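Does a blue tub make you tidier?

Pauline Cheetham lent me her decluttering book in June and I've been arguing with it ever since. The big idea is that every surface in the house should have one tub on it. Loose stuff goes in the tub, and at the end of the day you empty it and put everything back where it lives. Apparently this changes your life in 11 days.

I have my doubts. I already own plenty of tubs, and what they mostly do is hide things. The one on our hall shelf held a dead torch, takeaway menus and a key to a house we sold. I hadn't looked in it for years. It was very neat, I'll give it that.

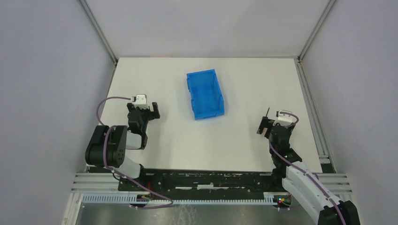

The part I do agree with is emptying it. A plastic bin with nothing in it and a clear bit of table around it is a fine thing, and I'd be happy to live like that. I just don't believe the bin gets the credit. Somebody still has to walk the scissors back to the drawer.

Pauline reckons I should try a Rilside set, three sizes in matching colours. I'm not spending money on more plastic until I've cleared out what I've got – and that could take a while. I'll do the laundry bench on Friday and see how long it lasts.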